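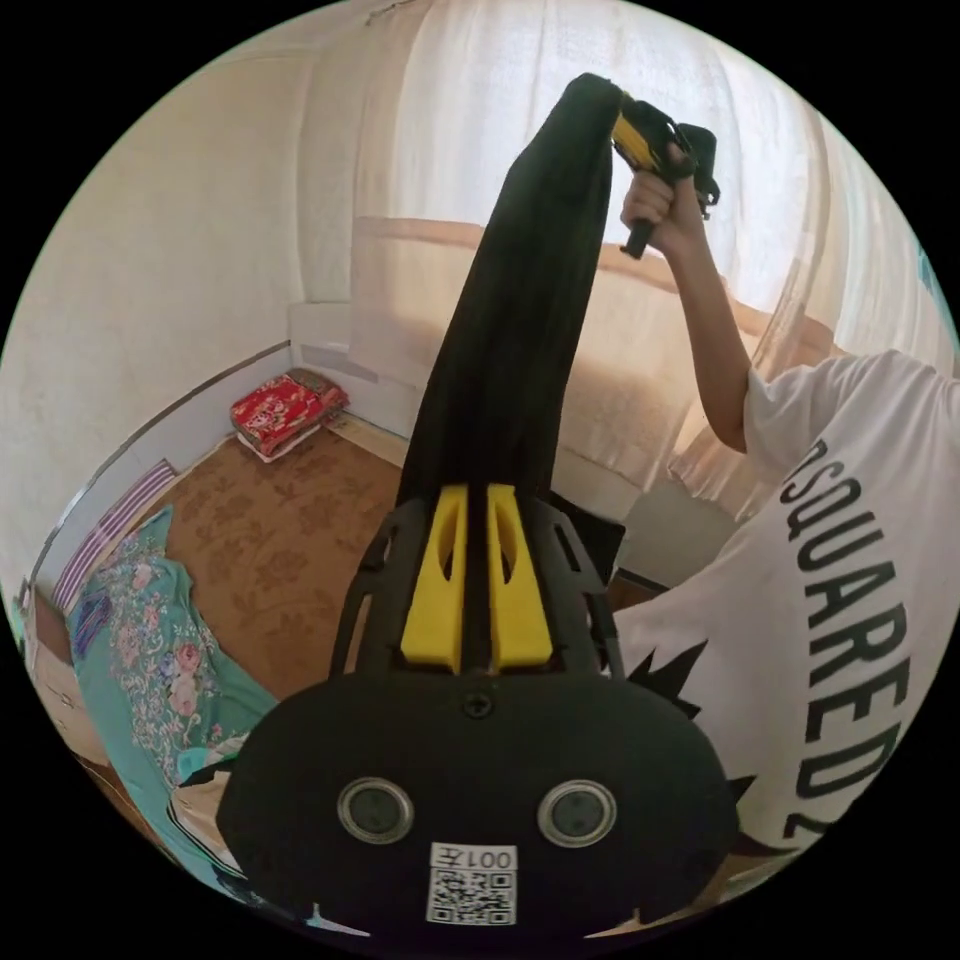 Zlatko Omerović wrote back on the last report that he would like to hear less about how many garments went through and more about the long pieces, which his own people still find the slowest to fold. He also asked whether the bedrooms are any better to work in than the old laundry room at Ruvine. This report takes his two points first and then covers the budget.

Long pieces

Scarves, sashes, leggings and narrow table runners are now handled by one method in all the Listcombe guest houses. The piece is held at both ends and drawn out to its full length before any fold is made. Once it hangs straight, the lower end is brought up to the upper one, and the fold is repeated until the piece fits the shelf. Dark cloth is checked for lint against the window while it is still stretched.

We tried folding long pieces flat on the bed first. It was slower on patterned bedspreads, where a hem or a twist is easy to miss, and we dropped it in October.

From the start of the grant to the end of this period we folded 208 long pieces. Of these, 174 were put away on the first try and the rest had to be done again, mostly for twists. Vesna Kneževič keeps the tally and can send the sheets.

Working in the bedrooms

The bedrooms have good daylight, and sheer curtains can stay closed without making the room too dark to sort in. Space is the difficulty. Between the bed and the wall there is often just enough carpet for one person to stand with an arm raised. We now ask that spare blankets be folded and stacked in a corner before work starts, and that whites be kept apart from dark items on the bed.

Ruvine had more floor but poor light, and the staff do not want to go back. Nikola Zupan has asked for one folding table to be kept there for sheets, and I agree with him.

Budget

We spent 200 on shelf liners and labels from Softić, as planned. Nothing was spent on tables. The transport line to Flarkton is over by 8 and will be covered from supplies.

Next period

Zarmeena Ghauri will write up the method on one page for the other houses. Bed linen comes next, starting with fitted sheets. We still need a decision on who pays for replacement blankets, and would like it before the spring order goes in.

Viorica Karagiannis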